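Tolstead Household Reuse Service
Frequently Asked Questions

Last updated December 17, 2018

General

What does the service do?
The Tolstead Household Reuse Service accepts small household goods in usable condition and passes them on to residents at no charge. It operates from two collection points, one at Tiven and one at Mersha. Items that cannot be passed on are sent for recycling where a suitable route exists.

Who may use it?
Any resident of the Tolstead area may bring items in or take items away. Proof of address is requested on the first visit only. Traders, landlords clearing let properties and house clearance firms should use the commercial waste service instead.

Is there a charge?
No charge is made for domestic deliveries. Collections from the home are charged at £40 per visit, payable when the booking is made. The fee is not refunded if the goods are found to be unsuitable on arrival.

Bringing items in

What can I bring?
Crockery, glassware, pans, cutlery, hand tools, books, board games, picture frames, lamps and small electrical goods are all accepted. Electrical goods must have their original plug and lead. We also take curtains and bed linen, provided that they have been washed.

What will be refused?
We are unable to accept mattresses, paint, gas bottles, car parts, child car seats, cycle helmets, knives with a fixed blade longer than a table knife, or any item that has been recalled by its maker. Furniture is accepted at Mersha only.

How should items be packed?
Please use open boxes or trays, and keep metal goods apart from glass and china. Sealed bags cannot be taken at the desk. Residents are asked to take their own boxes home again. 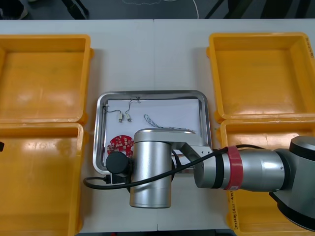

Sheila Oakley wrote to ask whether a mixed box would be turned away, as she had been clearing a relative's kitchen and had no means of sorting it beforehand. It would not. Mixed boxes are accepted at both sites, although they may take longer to check in -- please allow extra time if you are bringing more than one.

Is there a limit on quantity?
Each household may bring up to 40 items in a single visit. Larger amounts can be accepted by appointment.

Taking items away

Do I need to book?
Booking is not required at Tiven. At Mersha, visits to the furniture hall must be booked through Closasel, our online reservation system. Residents without internet access may book at the Tiven desk.

Can items be reserved?
Furniture may be held for three days. All other goods are offered to the first person who asks for them.

Are electrical goods tested?
Yes. Each item is given a basic safety test and labelled with the result. No guarantee is offered as to how well it will work or how long it will last.

Changes to the service

Why did the Mersha site close in September?
The site was closed for repairs to the roof and has since reopened in full. Reservations affected by the closure were moved to new dates.

May I ask for something back?
Goods become the property of the service once the receipt has been signed. If something was handed over by mistake, please contact the site without delay and quote the receipt number. Returns cannot be made once the item has left the building.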